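3.2 Thermal behavior of the range extender under part load

The most exciting result of the first bench campaign came from a place we hadn't planned to look. The Sollance range extender, a small single-shaft gas turbine driving a permanent magnet generator, was built to run at one fixed point and to be switched off otherwise. Most series hybrid studies assume exactly this, and it makes the control problem pleasantly simple. But a driver on a hilly road doesn't draw power in neat blocks, and when we replayed the Navadthorpe route through the battery model the turbine was asked to start and stop far more often than its bearings would like. So we tried the opposite. We let it idle down, held it at part load, and watched what the recuperator did.

It stayed warm, and beautifully so. With the shaft held at 80 percent of rated speed, the recuperator matrix kept enough heat that a return to full output needed almost no extra fuel for warm-up. The cost was a drop in cycle efficiency during the part-load stretch itself, as one would expect from the lower pressure ratio. The interesting question is where the two effects cross, and this section works that out.

Exhaust temperature was logged upstream and downstream of the recuperator by 2 thermocouples per station, averaged before use. At rated load the upstream reading settled at 884 K. Readings taken in the first 200 seconds after light-off were left out of the fit, since the casing was still soaking up heat and the energy balance doesn't close until it has finished. Fuel flow came from the metering pump's own signal, checked against the weight of the day tank at the end of each run. We were delighted by how well the two agreed, given that the pump is an ordinary automotive part.

The heat stored in the matrix was then treated as a single lumped mass exchanging energy with the gas on one side and with the engine bay air on the other. A finer model with several nodes along the flow path was also written (we had great fun with it), but it changed the predicted restart fuel so little that the lumped version is used for everything that follows. Anyone who wants to run this inside a vehicle controller will be glad of that, because the whole thing reduces to one state and a short lookup table.
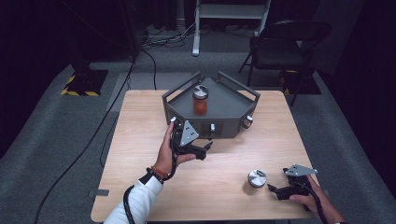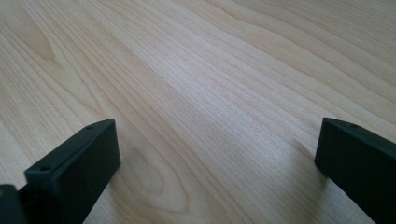
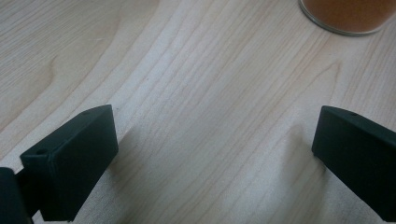 Figure 4. Pale wooden tabletop, three views. The first view includes a jar with a silver lid in a dark gray hexagonal fixture.

The table itself was filled in using Fluseck, our flow network code, with the compressor and turbine maps supplied as digitized curves. Part-load points between the measured speed lines were interpolated along lines of constant surge margin. Interpolating straight across the map gave a strange kink in air flow right where the controller spends most of its time, and it took us a whole afternoon to see that the kink was ours and had nothing to do with the engine.

Put together, the model gives a break-even pause length for each battery state. If the next demand for turbine power is expected sooner than this, holding part load burns less fuel overall; if later, a full shutdown wins. The break-even length is longest when the bay is cold and the matrix is hot, and it shrinks quickly once the battery is nearly full, as the electricity made at part load then has nowhere useful to go. That second effect was stronger than we had guessed, and it is the main reason the strategy must look at state of charge as well as at the road ahead.

We also ran the same rule on the Güneş prototype, a lighter two-seat car with a smaller pack and a much more eager throttle map. We half expected it to fall apart there. Instead the part-load rule was chosen even more often, because a small battery fills and empties faster and the pauses between turbine calls are shorter. Cabin noise was the one clear drawback. A turbine spinning steadily under a stationary car is a sound people notice, and a rule tuned only for fuel will happily keep it spinning at every red light. A simple speed threshold fixes this at a small cost in fuel, and we've kept it in all later runs.

Two limits of the present data should be kept in mind. Bearing wear under long part-load running was not measured, and the recuperator was new, with clean passages. Fouling would lower its effectiveness and move the break-even point toward shutdown. Both matters are taken up in Section 5, where the endurance schedule is set out.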